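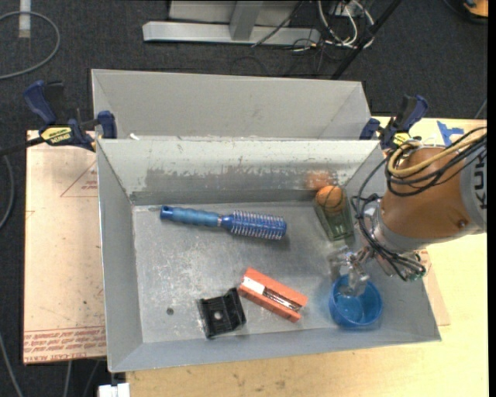

Most homes have a drawer, a basket or a chair where things go when they have no other place to go. Ours used to be spread over three rooms, and I replaced it with two metal bins on a wooden table. Whatever turns up on the floor, on the stairs or behind the couch goes in a bin, and once a week the bins get sorted. The mix is never the same twice. A blue round hairbrush can end up in with a small orange ball that has basketball seams on it, a blue cup and a black plastic bracket from who knows what. None of these belongs with the others, and that is the point of a catch-all bin. It is a stop on the way to somewhere else.

What to use for a bin

Pick something wide and shallow enough that you can see the whole floor of it. A deep tub hides the bottom layer, and the bottom layer is what you will be looking for. Sloped sides help you reach into the corners. Metal takes more abuse than a plastic tote but it does scratch, and a painted or coated one will wear through where things rub. Scratches on the floor of the bin are harmless. Run your hand along the rim before you buy a used one and file down any burrs.

Fabric bins look nicer in a living room. They sag when full and hold on to crumbs and hair. I had one from Padora and gave it up in January.

If the bin sits on a wooden table, put a piece of felt or an old place mat under it. Lift it to move it. Sliding will mark the table.

Setting up

Two bins are enough for most households. Use one for things that came from inside the house and one for anything that came in from the car, the yard or the garage. If you only have space for one, tape a line across the floor of it with masking tape.

Keep the bins near where people walk past, at about waist height. Bins on the floor get kicked and the dog gets into them. Bins on a high shelf get ignored.

Sorting

Set a timer for 19 minutes. Take things out one at a time and carry them to the right room in batches, using a laundry basket or a large bag. Do the bulky items first so you can see what is under them.

Anything with food or drink on it goes to the sink before you touch the rest. Cups should go in upright, never on their side, and should be emptied first. I still find juice in ours now and then.

Boxed items: open the box and check what is in it. Half-empty packages are a large part of what piles up. If there is a second one of the same thing in the cupboard, combine them and flatten the spare box.

Loose parts are the hardest. Brackets, clips, caps and odd bits of plastic should go in a jar marked with the month. If a part has been in the jar for 200 days and nothing in the house has fallen over, throw it out. Before you do, check the curtain rods, the shelves in the fridge and the back of the TV stand. Those three account for most of the mystery parts we have had.

Cleaning a hairbrush that has been in the bin

A round brush picks up lint from everything near it. Cut along the length of the bristles with small scissors and pull the hair out with the end of a comb. Wash it in warm water with a few drops of shampoo, working the bristles with an old toothbrush. Don't soak it if the handle is wood or if there is padding under the bristles. Shake it out and leave it on a towel overnight with the bristles facing down. If the handle has a hanging hole, put a hook on the inside of the bathroom cabinet and hang it there. Ours has stopped wandering since.

Cleaning the bins

Empty, wipe with a damp cloth and a little dish soap, then dry right away. Bare metal can rust where the coating is gone, so get the corners dry too. For dull scuffs I use baking soda mixed with water and a soft sponge. It takes off the gray smudges and leaves the deeper scratches alone. Skip steel wool on anything painted. The Elby cream cleaner works as well but has a strong smell.

If your bin has a hole in the floor, put a square of shelf liner over it from the inside. Small screws and earrings will find it otherwise. I used a roll of Tawfik liner, cut a bit larger than needed so it doesn't shift.

Things that should not go in

Medicine, batteries, blades, anything wet, and mail. Mail needs its own tray. A bill under a pile of toys will be late.

Last updated Apr 10, 2020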